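Getting the cables and small kit sorted before you pack the bag

By Dewanti Krishnan

I have packed up more workshop days than I care to remember, and the part that always takes longest is the small stuff. Big things more or less look after themselves. It's the leads, adapters and little blocks that wander off under tables (and turn up in September, in somebody's coat pocket!), so do please start with those.

First, clear one tabletop and bring everything loose to it. If you run out of table, the floor does perfectly well, and I rather like sitting down to it with a cup of tea nearby. 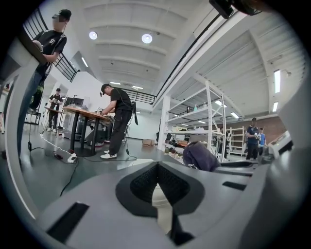
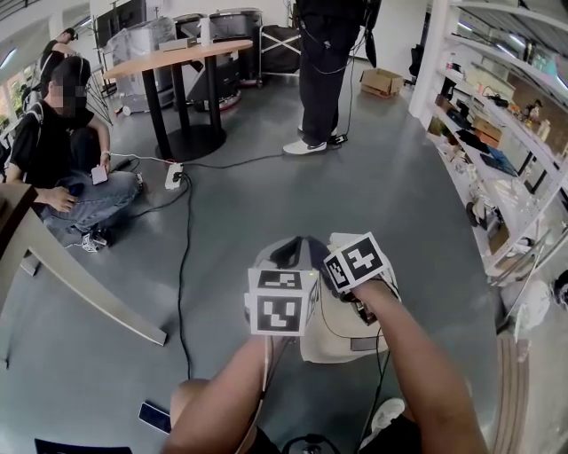 Next, follow each lead from the plug end to whatever it feeds, and only then pull it out. Coil it loosely, as wide as your hand, and fasten it with a Tatier strap. I buy the box of 200, which sounds greedy, but they do vanish. Leave the power strip until last, as someone will always want to charge a phone.

Soft pouches are lovely for small pieces, with 5 or so to a pouch, no more, or the corners start rubbing. Anything with a printed face I wrap in a bit of cloth first. Then write on the label what's inside, and pop the pouch in the top of the bag where you can find it again.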